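Demonstrations with hand-held gripper: policy closes too early on paper cups

kondix_user
Asked in May

Hello everybody. I hope this is the correct section, the old one for imitation learning seems to be closed for new posts.

I am trying to repeat a result from the Bralby workshop report, the one where they train a pick-and-place policy only from hand-held gripper demonstrations, with a camera on the tool and no robot during the collection. My task is simple: take a paper cup and put it on a dish. I have collected 219 demonstrations in our kitchen area and trained with the default settings of Kondix.

When I run it on the arm, the approach is good. The fingers come to both sides of the cup, and then they close too early, maybe two centimetres before the right depth. Sometimes the cup is pinched at the edge and turns. In other attempts the gripper pushes it away. From 9 attempts on the last evening, 5 failed in this manner.

What I already checked:
the camera calibration (done again, no difference)
the delay of the gripper motor (I measured it and put the value in the config)
the learning rate, with two other values

The validation loss is low and looks healthy, so I do not understand what is wrong. Must I collect more demonstrations, or is this a problem of the method itself? The report mentions cups but gives no separate number for them.

jivville_lab
Answered in the same evening

More data. 219 is not much for this. We had the same with bowls and it went away when we doubled the set.

Võ
Answered two days later

I do not fully agree with the answer before me. More data can help, but if the new demonstrations have the same weakness as the old ones, you will spend a week and get the same behaviour. I worked with a very similar set-up for my thesis, so let me explain what I would check first. Excuse my long text.

A low validation loss does not tell you much here. In most demonstrations the hand moves slowly and smoothly for several seconds, and the closing takes only a few frames. The loss is an average over everything. A policy can be very good on the approach and quite bad at the one moment which decides the result, and the average will hide it. Please compute the error separately for the gripper width, and only in the half second before and after the closing. In my case this number was 6 times higher than the average, and I had not noticed it for a month.

The second point is what the camera can know at this moment. When the fingers are around a cup, the wall of the cup covers most of the view. It is white and has no print, so there is almost no texture from which the network can judge the distance. One frame with the cup slightly too far and one frame with the cup at the right depth can look nearly the same to it.
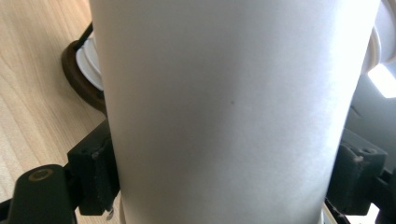

So the policy needs to get the depth from somewhere else, and there are only a few sources. One is the history: if you give it only the current frame, it has forgotten how far it moved since the cup was still fully visible. Try to give two or three past frames, or the relative pose of the gripper over the last second. Another is whatever stays visible next to the cup, for example the surface of the table and the fingers themselves. If you crop the images strongly before the training, you may be cutting away exactly this part. I believe the default crop in Kondix is a square from the centre, but please check it in your version - I have not used the newest one.

The third point is about the people who demonstrate. A person sees the cup with their own eyes, from the side and from above, and closes the fingers with this knowledge. The camera on the tool does not have it. I asked my helpers to wait a short moment at the final depth before closing, and to come always a little deeper than they found necessary. It felt unnatural to them, but the closing became much easier to learn. I also threw out the demonstrations where the closing began while the hand was still moving forward fast.

I would go in this order: first the separate error, then the history and the crop, and new demonstrations only after that. For the new ones, 5 or 6 different start heights over the same cup are worth more than many repetitions from one height.

For the missing number in the Bralby report I cannot help. I think they mixed cups and boxes in one table, and boxes are easier.

kondix_user
Comment to Võ

Thank you very much, this is more than I hoped. The crop was on, square from the centre, as you said. I computed the error around the closing and it is clearly worse than the rest, I will write the exact value when I have run it on all demonstrations. The training with three past frames is running now - I will report here when I have tried it on the arm.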